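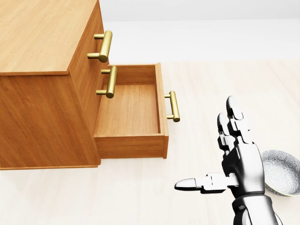

Elementary Nonfiction Selection Forum
Thread: Brolla series, grades 3 to 6
5 replies

Aitken_Library_Services
Posted 2024-07-10
Members are invited to comment on the Brolla natural science series before the fall order closes. The series has 11 titles. Our branch has purchased two of them, the volume on peat bogs and the volume on harbor seals. Both were placed on the open shelves in May. Please state the grade level of your readers when replying.

D. MacLeish
Our school serves grades 4 and 5. The peat bog volume has been borrowed steadily, and one class used it to prepare for a field visit to Skitden. The maps are clear and the glossary is adequate. I would recommend purchase.

Porkex_Reader
I must disagree in regard to the seal volume. The chapter on feeding assumes knowledge that a third grader does not have, and the index omits several terms that appear in bold in the text. A series sold for grades 3 to 6 should be usable by grade 3.

Wenjie Lü
I share the concern about the index. I do not share the concern about reading level. Our third graders managed the feeding chapter when it was read aloud over two sessions. Members with questions about shelving the larger format may also wish to consult the furnishings page.

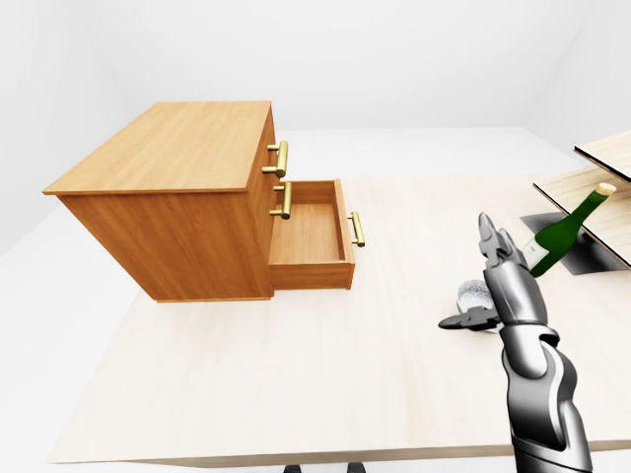
Wooden cabinet and table.

Porkex_Reader
Reading aloud is good practice, but it does not answer the point. Many of our loans are for home reading, where no adult may be available. I would support buying the series for grades 5 and 6 only.

D. MacLeish
That is a reasonable position for a public branch. In a school, the teacher is present and the wider range is justified. I would add that the bindings have held up well, including on the copy that went to Skitden.

Aitken_Library_Services
The comments on the index will be forwarded to the publisher. Branches may order single titles or the full set, quoting list number 1746. Orders for the full set may include up to 5 copies of the teacher guide.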